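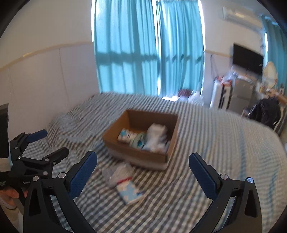 Home Articles Student Proceedings Submit Contact

4. Student Data Collection: The Box Packing Unit

4.1 Setting and aims

The course module reported here ran for one term in the robotics program at Fludlow College. Students recorded manipulation data with hand-held grippers and then trained a small policy on what they had recorded. The module was named Nomlow after the shared folder the first cohort used, and the name stayed. Earlier cohorts worked only at the lab bench. In July we moved one unit out of the lab and asked students to record in the places where they live.

The change came from a complaint in the previous year's course reports. Policies trained on bench data did well on the bench and badly anywhere else. Students could explain this in an exam but had not felt the cost of it. We wanted them to collect data on soft ground, with daylight behind the workspace and a lot of unrelated things in view, and then to live with the results.

4.2 Task

Each team packed household goods into an open cardboard box. The instructions were short. The box had to stay on a soft surface, the goods had to include at least one item in clear plastic, and both grippers had to be used at some point in each recording. Teams chose their own goods. Packing order was left free, and so was the starting layout.

Each team was asked for 100 recordings. A recording began with goods outside the box and ended when the operator judged the packing finished. Failed grasps were kept. We had expected students to delete them, and in the first week several did, so a line was added to the handout saying that a dropped item is still data if the operator picks it up again.

4.3 Equipment

Teams signed out a pair of hand-held grippers with blue finger pads, one for each hand. A camera on the tool sees the jaws in the foreground and the workspace between and beyond them. Figure 2 comes from one team's bedroom session.
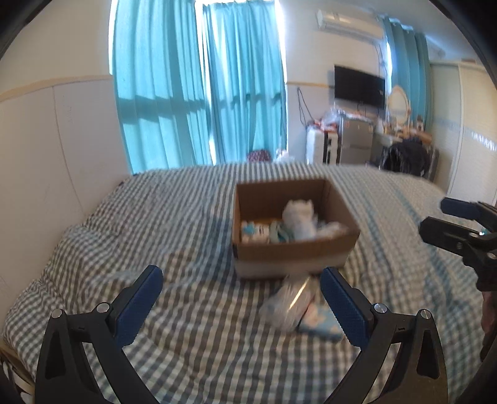
Figure 2. View from a gripper camera during the box packing unit.

Soft surfaces caused more trouble than we had planned for. A checked bedspread gives the camera plenty of texture to track, which helped, but the cloth folds and shifts when a hand or a box leans on it. Students who tracked tool position from the gripper camera alone found that their paths drifted more when the cloth filled most of the view. Tilting the tool so that part of the wall or a piece of furniture stayed visible reduced the drift. Two teams wrote this into their own checklists before we had written it into ours.

Window light was the second problem. Curtains were drawn in most of the home sessions, and a thin strip of daylight between two panels was enough to make the exposure jump when the tool turned toward it. Fixing the exposure by hand solved this for still air and steady sun. It did not solve it for passing clouds, and the affected recordings were marked and left in.

Fast motion was the third. Operators who were comfortable with the grippers moved quickly, and the goods blurred just when the jaws were getting close to them. We asked for a slow approach over the last part of each reach. Students found this dull, and their compliance dropped off toward the end of long sessions.

4.4 Labeling and checks

Teams labeled their recordings in Pesetetti, the annotation tool maintained by the department. Each grasp was marked with a start, an end, and one of 4 outcomes: clean, adjusted, dropped, or abandoned. A second student then went through the same recording without seeing the first set of marks. Most disagreements were between "clean" and "adjusted," and they were nearly all about plastic wrapping. A bag can be held by its film while its contents hang free, and the students did not agree on whether that counts as a grasp of the object. We now give that case its own paragraph in the handout — it should have been there from the start.

4.5 Training and results in class

The pooled set passed 1000 recordings before the end of term, and every team trained on the same pool. Training ran on the Lennox cluster overnight, one job per team. Each policy was then tested on the lab's two-arm station with a box and goods that no team had used.

Boxed and flat packages were handled best. Thin film remained hard, and policies often closed on the edge of a wrapper and lifted nothing. Adding the home recordings to the older bench set improved placement into the box more than it improved the first grasp. We do not have a good explanation for that difference. One possibility is that the bench set already covered grasping fairly well and had very few boxes in it.

4.6 What students reported

In their written reports, students spent more pages on collection than on training, which reversed the pattern of earlier years. Several described rearranging a room to get a usable view and then putting it back so that the data would not look staged. Tired wrists were mentioned often. For the next run we have cut the session length in half and moved labeling earlier, so that teams see their own mistakes while they can still record more.

Comments

gripfan_2: Did you try a second camera on a stand for the cloth problem? We had the same drift with blankets and gave up on tool-only tracking.

Reader from a high school club: Is the handout available? We would like to use the outcome labels with our own group, probably with fewer recordings per team.

mlabel: The film-versus-contents question comes up in our work too. We ended up marking both, with two separate time spans. More effort, but the arguments stopped.

Related items

Bench Data and Its Limits: Notes from the First Nomlow Cohort
Scheduling Student Training Jobs on Lennox
Pesetetti: A Short Guide for Course Staff
Grasping Thin Film with Parallel Jaws
Fludlow Student Proceedings, July issue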